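# Chapter 6: What a Kitchen Is Worth

A tomato costs very little until you try to find out how much. The sticker gives you one number, the receipt another, and the tomato itself, if you leave it on the counter long enough, a third, which is zero. Managerial accounting lives in the gap between those numbers. It is a more crowded place than it sounds.

Earlier chapters dealt with companies that buy a thing, hold it, and sell it, ideally without dropping it. Their inventory sits on a shelf and behaves. A case of hinges bought in November is, for our purposes, the same case of hinges in April. We could count it, multiply by what we paid, and go to lunch.

This chapter is concerned with lunch. Restaurants, caterers, bakeries, and school cafeterias hold inventory that ages, shrinks, spills, and gets eaten by the people who are supposed to be guarding it. They also transform it. A crate of vegetables goes in one end of the kitchen and 882 plates of food come out the other, and at the end of the month somebody with a spreadsheet has to say what each plate cost. The spreadsheet person is you. Congratulations.

## The Trouble at Girik

Consider Girik, a mid-sized cafeteria operator that runs the lunch service in an office park. Girik sells one salad. It has had the same price, the same bowl, and the same slightly defensive description on the menu board for as long as the current manager has worked there. Head office has asked a simple question: does the salad make money?

The manager says yes. The ingredients cost less than the price, and the difference, multiplied by a healthy number of salads, is a pleasing figure.

The purchasing clerk says no. Girik buys its produce from Brasirness, a wholesaler with a firm attitude toward minimum orders, and a good part of every delivery never reaches a bowl. It arrives bruised, or it is trimmed away, or it waits politely in the cooler until it has to be thrown out. Charge all of that to the salad and the pleasing figure goes away.

The kitchen supervisor says it depends. She is correct, and she will spend the rest of the chapter being ignored by both of the others.

Each of the three has answered a slightly different question. The manager has computed the cost of what is in the bowl. The clerk has computed the cost of what was bought. The supervisor has noticed that some of the trimmings go into the soup, and that the soup is also for sale.

## As-Purchased and Edible-Portion Cost

We begin with the distinction that the manager and the clerk are arguing over without naming it.

The **as-purchased cost** (AP cost) of an ingredient is what the buyer pays for it in the form in which it arrives: stems, peels, bruises, and all. The **edible-portion cost** (EP cost) is the cost of the part that can be served. The two are connected by the **yield**, the share of the purchased weight that survives preparation.

> EP cost = AP cost ÷ yield

If an ingredient loses nothing in preparation, its yield is 1 and the two costs are equal. This is close to true of very few foods. For everything else, the yield is less than 1, and the EP cost is higher than the price on the invoice, sometimes by an amount that ruins the manager's afternoon.

Students often object here that a tomato hardly loses anything. You take out the core, you slice it, you are done. Fair enough, for a single good tomato on a plate. The objection weakens once the tomatoes arrive by the crate, since a crate contains the tomatoes you would have picked along with a number that you would not.

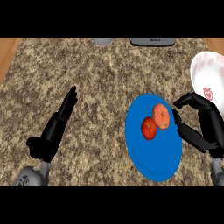 *Figure 6.1. Two tomatoes, plated. At this stage of service the relevant figure is EP cost.*

Yield is a property of the kitchen as well as the food. A careful cook with a sharp knife gets more out of an onion than a hurried one with a dull knife. Standard yield tables exist, and they are useful in the way that average shoe sizes are useful. A kitchen that wants to know its own costs weighs its own trimmings, at least for a week or two, and then puts up with the complaints.

### A worked case

Girik buys 500 pounds of mixed salad produce. After washing, coring, and trimming, the kitchen has a smaller quantity of servable produce and several tubs of what the supervisor calls "soup" and the manager calls "garbage."

Write the AP cost per pound as *p* and the yield as *y*. The cost of a servable pound is then *p*/*y*. Suppose for a moment that *y* is one-half. The servable pound costs twice what the invoice says. Suppose instead that *y* is four-fifths. The servable pound costs one and a quarter times the invoice price. Nothing about the supplier has changed between these two sentences. The wholesaler charged the same, the truck came at the same hour, and the driver double-parked in the same spot. All of the difference was made at the cutting board.

This is the first reason we do not let the manager use invoice prices. The second reason is the tubs.

## Joint Products and Their Relatives

When one purchase yields several things that can be sold, accountants speak of a **joint cost**. The produce delivery is a joint cost of the salad and the soup. It was incurred once, before anyone had decided which piece was going where, and no amount of staring at it will reveal how much of it "really" belongs to each.

The point at which the products become separately identifiable is the **split-off point**. In an oil refinery it is a piece of equipment. In Girik's kitchen it is the moment a cook's wrist turns left toward the bowl or right toward the tub.

If the second product is small in value compared with the first, we call it a **by-product**, and we usually subtract whatever it brings in from the cost of the main product. If both are substantial, we call them **joint products** and must find some way to divide the cost between them. Which label fits the soup? That depends on how much soup Girik sells and at what price, and the answer may be different in a cold month. Accounting standards leave room for judgment, which is a courteous way of saying that two competent people will get two answers and both will have footnotes.

There are several methods of division in common use, and we will meet them properly in Section 6.3. For now, it is enough to see that they disagree. Dividing by weight treats a pound of celery ends as the equal of a pound of hearts. Dividing by sales value treats the soup as cheap to make on the grounds that it is cheap to buy, an argument with a pleasant circular shape.

## Spoilage, Normal and Otherwise

Some food will always be lost. **Normal spoilage** is the loss that an efficient kitchen expects under ordinary conditions, and its cost is spread over the good units. **Abnormal spoilage** is everything else: the cooler that failed overnight, the delivery left on the dock in the sun, the intern and the mandoline. It is charged as a loss in the period when it happens and is kept away from the cost of the salad, which did nothing wrong.

The line between the two is drawn by people, and people have bonuses. Norkix, a catering company we will return to in Section 6.5, once classified an entire walk-in refrigerator of warm chicken as normal on the theory that refrigerators normally break. The auditors at Mitsotakis-Vlachou took another view. Their letter on the subject is reproduced in the problem set, and you may find its tone instructive.

## What This Chapter Will Ask of You

By the time you finish, you should be able to move between AP and EP cost without looking up which is which, choose a method for dividing joint costs and defend it to someone who prefers a different one, and separate normal from abnormal spoilage before anybody has told you which answer they would like.

You will also need a feel for when the work is worth doing. A perfect costing system for salt would cost more than the salt. Section 6.6 takes up this question, known in the trade as **materiality** and in kitchens as common sense, and offers a rule of thumb that works well until it doesn't.

As for Girik, the salad makes money under one set of assumptions and loses it under another, and the soup is doing better than either the manager or the clerk would like to admit. Before turning the page, write down whose number you would send to head office. Keep the note somewhere you can find it. Problem 6.2 will ask for it back.

## 6.1 Measuring Yield in a Working Kitchen

A yield test has a simple design: weigh the ingredient as it arrives, prepare it the way the kitchen usually does, and weigh what is left. The difficulty is in the word *usually*. Cooks who know that a test is going on trim with a surgeon's restraint, and the resulting figure describes a kitchen that exists only while the scale is out.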